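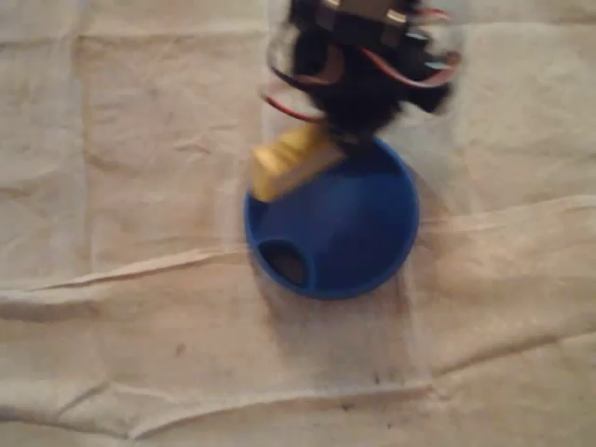

The gripper with the round blue piece and the yellow block on the test cloth.

Lejla Dimitrov has the logs open when I arrive and doesn't close them while we talk. She works on the software at Radwan, in Catley, and her part of it starts where the camera's part ends. Something upstream tells her there is an object at such a place, turned such a way, and her code has to decide how the arm should get there, when the fingers should close and what to do if they close on nothing.

"People ask me about the arm," she says. "I didn't build the arm. I could swap it for another one next month and most of my code would stay the same. What I'd have to redo is the timing."

Timing comes up a lot in the next hour. She has spent most of the year since May on it, and on a tool called Zollport that she started writing so she could stop guessing. Zollport records everything the controller receives and everything it sends, on one clock, and plays it back at any speed. You can stop it on a single camera image and see what the planner believed at that moment, what it had asked for and what the joints were doing.

I ask what that showed her that she didn't know already.

"That the planner was working from old pictures," she says. "Not very old. The camera takes an image, the image goes over the cable, the detector works on it, the answer comes to me. By then the wrist has moved. If the camera is on the wrist, then everything it saw is now somewhere else compared to the hand. You can correct for that if you know when the image was taken. We thought we knew. We were using the time it arrived."

The fix was short. She put the time of capture on each image, looked up where the arm had been at that time and worked out the object's position from there. It took her an afternoon to write and eight days to believe, because the grasps got better in one part of the table and worse in another. The second part had been relying on a different error that used to cancel the first.

"That's normal," she says. "You take out one mistake and you get to meet the one it was hiding."

The second mistake was in the exposure setting. When the arm moved fast the images smeared, and the detector would still give an answer on a smeared image, with a confidence score that looked fine. She shows me a run of these in Zollport. The position it gives for an edge slides back and forth by more than the fingers can forgive.

Her first idea was to throw out the blurred images. She tried it, and the planner ended up with so few that it was driving blind for the last part of the reach, the part that matters. What she does now is let every image through but give it a weight. The weight depends on how fast the wrist was moving when the shutter was open. A still image counts for a lot, a fast one counts for a little, and the estimate is updated with both. She describes it as listening to everyone in the room but not equally.

I wanted to know why the objects are so plain. The ones she uses most are toy-like shapes in strong colours.

"Colour makes the finding easy, so when a grasp fails I know it probably wasn't the finding," she says. "I'm testing the planner. If I use a clear bottle I'm testing five things at once and I learn nothing about any of them."

Some of the shapes cause trouble anyway. Anything with a hollow in it is hard. The depth map has a step at the rim, and an older version of the planner took the dark part inside a hollow to be a gap between two separate objects, so it would try to put a finger down it. She doesn't think that was a stupid thing for it to do, given what it had been told. It had been told that dark and deep meant free space.

"So now there's a check," she says. "If a gap is closed all the way around, it belongs to the object. You can still choose to grasp by the rim, with one finger inside, but you have to choose it on purpose. It has to be a plan of its own with its own cost."

And the cost is the bit she would like more people to look at. Every candidate grasp gets a number, and the planner takes the lowest. The number is made up of several others: how far the arm has to travel, how close it gets to its joint limits, how near the fingers pass to other things, how sure the detector is. Somebody has to decide how much each one counts. At Radwan that was done by hand, by whoever had last been annoyed by something.

"There was a line in there that multiplied the clearance by fifteen," she says. "No comment, no name. I asked everybody. I changed it to ten to see what would happen and the arm began brushing things on the way down. I put it back. It's still fifteen. It has a comment now, and the comment says I tried ten."

She now keeps a fixed set of recorded attempts, 1731 of them, and any change to the cost has to be replayed against the whole set before it goes near the arm. The replay can't say whether a new grasp would have held, since it was never tried, and she is careful to say so. What it can say is how many choices would come out differently, and it lists them. If a small change flips 600 choices she goes and looks at a good number of them one at a time. If it flips none she wonders why she made it. 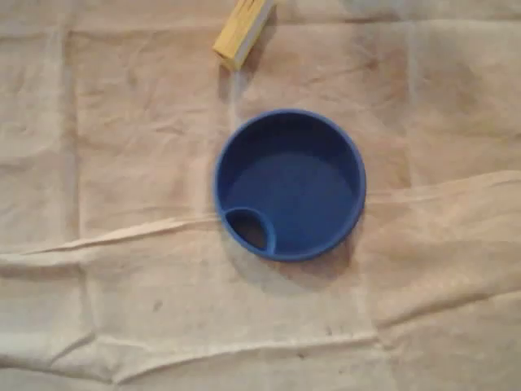
Bujar Karagiannis thinks she leans on the replay set too much. He runs the trials at Codholm, where the same software goes onto a bigger arm, and I spoke to him by phone the week after. His complaint is that recorded attempts are all attempts somebody thought of making. "The set was collected on her table, with her objects, and mostly by her," he said. "It's a very good description of Lejla's habits." He would sooner have a third of the recordings, taken by people with no idea how the planner works, and he has begun sending her some.

She had already told me about those recordings, and she seems to like getting them, though she says they are untidy. Objects are pushed up against each other. One run has the same thing picked up and put down in the same spot over and over, with the person plainly thinking about something else.

"He's right that it's my table," she says, when I go back to her with his remark. "I'd argue about the third. You need enough of the boring ones or you can't tell when the boring ones break."

The two of them disagree about cloth as well. Karagiannis wants a hard flat surface under everything, so that the height of the table is a known quantity and can be typed in. Dimitrov prefers fabric with folds in it. On a flat surface the planner can get away with assuming where the bottom is. With folds it has to measure, each time, near the object, and it has to cope with a ridge that the depth camera reports as a low, long thing that might be worth picking up.

How does it cope?

"Badly, at first. It wanted to pick up the folds." The present version fits a surface patch by patch and treats anything that rises gently out of it as part of the surface. Things with a sharp step are objects. A sharp enough fold will still fool it, and she has left that case in the tests, marked as failing. She doesn't want to tune it away for one piece of fabric.

We get on to what happens after the fingers close, which is where she plans to spend the next while. At the moment the controller looks at the finger width and the motor current and decides whether it is holding something. Both can mislead. A thin object looks a lot like an empty hand, and a stiff cable can look like a load. She wants to add a look from the camera once the hand has lifted clear, and to feed the result back so that a failed attempt changes the next plan. As things stand, the planner forgets. It will choose the same grasp again because the number is still the lowest.

"You watch it do the same wrong thing three times and you feel you should say something to it," she says.

The forgetting is partly her doing. She kept each attempt separate so the replays would give the same answer every time, and a planner with a memory won't do that unless the memory is recorded too. Zollport will need a new file format, and the old recordings will have to be converted or left behind. She has not decided which. Karagiannis has asked for the old ones to be kept readable and she has told him it depends how much work it is.

I ask if she would do anything differently, starting over. She thinks about it while the replay on her screen goes round again.

"Put the clock in first," she says. "Before the planner, before the detector. Then write the thing that lets you look at it. I did that last and I spent months arguing with people about what the arm was doing when we could have just gone and read it."

She has a change waiting to be replayed, to do with how slowly the hand should come down over the last stretch, and she starts it before I have my coat on.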